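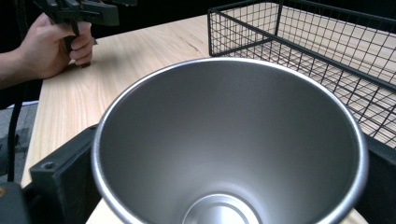

Man müsse in Nevano unbedingt das Zimmer zum Hof nehmen, schrieb mir Lino Martinelli, die zur Straße seien zwar größer, aber morgens um fünf kämen die Lieferwagen. Ich habe natürlich nicht auf ihn gehört. Zimmer 11, Straßenseite, zwei hohe Fenster, ein Balkon, auf den genau ein Stuhl passt – und um zehn nach fünf der erste Lieferwagen. Danke, Lino!

Trotzdem würde ich sofort wieder hinfahren. Das Ginero liegt am oberen Ende des Ortes, dort, wo die Gasse so eng wird, dass man den Koffer hinter sich herziehen muss, und von außen sieht das Haus nach gar nichts aus. Eine Tür, eine Klingel, ein Messingschild. Drinnen dann ein Treppenhaus mit ausgetretenen Stufen und ein Speisesaal, in dem abends elf Tische gedeckt sind (mehr Gäste nimmt die Küche nicht an, auch wenn man noch so nett fragt).

Ich hatte im Mai reserviert und war Ende August dran. Eine Karte gibt es nicht. Man bekommt, was da ist, und bei mir war das zuerst eine kalte Gurkensuppe mit Dill, danach Lammschulter, die so lange im Ofen gestanden hatte, dass ich das Messer gar nicht angefasst habe. Dazu Bohnen, viel Zitrone und ein Brot, von dem ich peinlich oft nachbestellt habe. Beim Dessert bin ich schwach geworden und habe beide genommen, den Grießkuchen und die Feigen. Der Grießkuchen war mir eine Spur zu süß, die Feigen hätte ich gern eingepackt.

Der Wein kommt von einem kleinen Gut namens Grarkov, zwei Täler weiter. Den Weißen fand ich etwas streng, den Rosé großartig. Wer tagsüber Zeit hat, kann dort nach Anmeldung probieren, der Bus fährt allerdings nur vormittags hin und erst am Abend zurück. Ich habe die Wartezeit unter einem Feigenbaum verschlafen.

Mittags bin ich meistens ins Çınar gegangen, unten am Platz. Gefüllte Weinblätter, Joghurt, Tee, dazu ein Wirt, der jedem Gast erklärt, auf welcher Seite er im Schatten sitzt. Wer nach zwei kommt, kriegt keine Weinblätter mehr. Am letzten Tag war ich um fünf nach zwei da und habe Linsen gegessen, auch gut.

Zurück im Hotel fragte ich an der Rezeption dann doch nach einem Zimmer zum Hof. Für das nächste Mal steht jetzt die 7 hinter meinem Namen. Frühstück gibt es ab acht, und das Aprikosenmus bitte nicht auslassen.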